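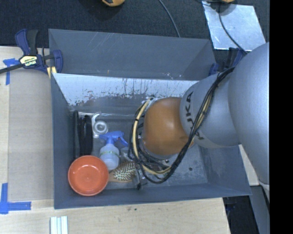

Catch-all bin

A catch-all bin (also odds bin, drop bin or, in parts of Cornport, the "later box") is an open container used in homes and workplaces to hold small items that have no agreed place of their own. It differs from a storage bin in that nothing is meant to stay in it. This distinction is mostly theoretical.

Contents

The contents of a catch-all bin are unrelated by definition. A bowl, a spray bottle and a hairbrush may share a corner for months without any of the three being of use to the others. Kitchen items tend to arrive first, followed by cleaning supplies and then grooming articles, which are the hardest to move on. A hairbrush belongs in a bathroom or bedroom, and most people who find one in a bin agree with this and leave it there.

Paper is traditionally excluded. Households that allow paper are said to have a pile, which is a separate subject (see Pile).

Form

Most bins are rectangular, with plain walls and a flat floor. Sloping walls make it easier to reach items along the edge, though they also encourage round objects to travel to the middle. Gray is the usual color for workshop types and hides scuffs fairly well for the first year. Coated or reflective linings show scratches and drips much sooner, and replacing them is rarely thought worth the trouble.

Lids are uncommon. The Urklow pattern, sold with a hinged lid for a short period, was withdrawn after owners began putting things on top of it.

History

The earliest known rules for a shared bin come from the Clukemano boarding house, where residents were asked to empty it every October. A surviving house ledger lists 430 items removed in one such clearing, of which 12 were claimed. The remainder went back in the bin. The following year's entry gives a total of 1,362 and is in a different handwriting.

Sorting

Two methods are in general use. In the Araya method, the bin is tipped out onto a sheet and everything is grouped by room before anything is carried off. It is quick and takes up the whole floor. The alternative is to remove one item each time something is added, a system that works well for people living alone – and less well for anyone else.

Spray bottles should be checked for a tight nozzle and stored upright. Bowls are washed before going back to the kitchen, whatever their last known contents. Brushes are cleared of hair and kept away from anything that might leak.

See also

Junk drawer
Pile
Lost property
Hall table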